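Hakim Sembiring had asked me along to the open day at Koltau, the nonwovens mill that makes carpet backing and trunk liner out of recycled bottle flake. I went with low expectations and a list of questions.

The welcome talk gave us a big number early: 2,726 tons of bottles "diverted" last year. I asked diverted from what. The mill buys its flake from a broker, so those bottles had been collected, sorted and washed long before Koltau paid for them. The guide said she would get back to me.

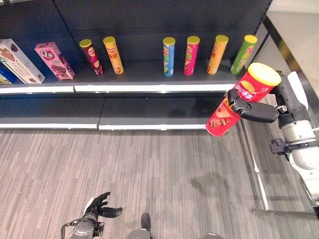 After that we were walked down the needling line, and I'll give them this much, it's a well-kept line. The felt coming off it was even and didn't shed when I rubbed it. The Stamatopoulos carding machine at the front end is older than the brochure suggests, and it was stopped for most of our visit. Of the 4 lines on the site plan, we saw 3.

The product they want people to talk about is Flondow, a headliner fabric sold as fully recyclable. Ningsih Sinaga, who buys trim for a van converter, asked whether it could be recycled once it had been glued to a foam core. The answer was "in principle." She wrote that down and underlined it.
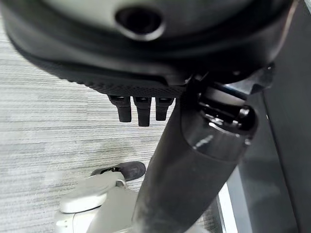 *Dark housing with a mesh-like band and three black fingers.*

Lunch was fine. The Plirnano samples laid out afterward were better than fine, a dense floor felt with a good hand. I couldn't get a price per yard out of anyone, or a wear test done by an outside lab. January was mentioned for both.
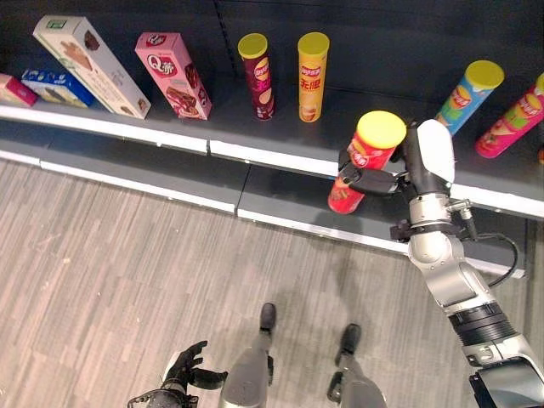

## Would I go back?

For the Plirnano test results, yes, if they come with the method attached. I'd also want to see the line we skipped, and I'd want it running.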